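3.2 Demonstration during the open day

The second part of the study took place in November, during the open day of the laboratory. Visitors came in small groups and stayed at the cell for about 200 seconds each. The robot had to pick hand tools out of a gray bin, which was clamped to the table (Fig. 4). Before each group entered, Priya Wojcik placed the tools again in a new order — the visitors were allowed to ask for changes.

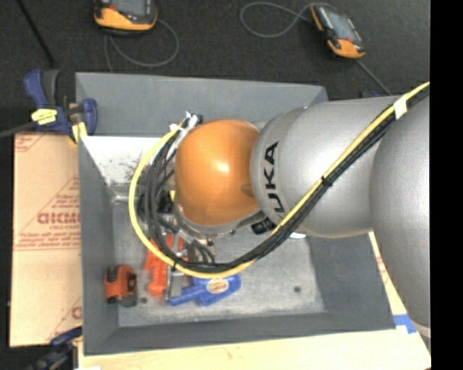
Figure 4. The arm above the bin with hand tools, open day setup.

3.3 Observations from the visit

In total we recorded 1,159 pick attempts, of which 33 were stopped by the operator. Most of the stops were made by Berwyn Hughes at the beginning of the morning, when the speed limit was still set too low for the planner from Gandetti. After this was corrected, the stops became rare.

Visitors asked mainly about the cables, which are guided in a loop outside the arm. Several of them expected that the loop would touch the tools. We had not considered this question in the laboratory tests, and we therefore added the cable clearance to the list of measured values in Section 4.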